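Desk tray organizer

A desk tray organizer is a shallow, open-topped container divided into compartments and kept on a work surface to hold small supplies. It differs from a drawer insert in that it has finished outer walls and is meant to stand in view. Common materials are wood, molded plastic, wire mesh and sheet metal.

Construction

The walls are low so that items can be picked up from above. Internal dividers are either glued into grooves or slotted into one another at half depth, forming a grid. Slotted dividers can be lifted out to make a larger compartment. A typical wooden tray is 46 cm long, with walls 2 mm thicker than the dividers. Bases are often lined with felt or cork.

Use

Trays are placed at one end of a desk, clear of the keyboard and the user's forearms. On tables pushed together to form a longer surface, a tray is set away from the seam so that it sits level. Long or rolled items are stored upright in a back compartment, where they do not block access to the front ones. Alfredo Ocampo's storage manual for the Navemby office range recommends leaving at least one compartment free.
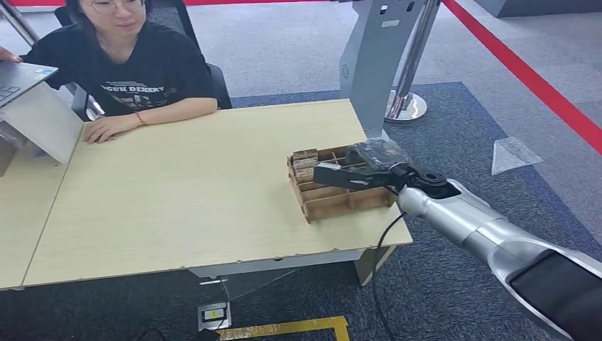 How is a divided wooden tray cleaned?

Loose dividers are removed first, and dust is brushed out of the corners. The wood is then wiped with a slightly damp cloth and left to dry before the tray is refilled.

See also: Drawer insert, Pen tray, Letter tray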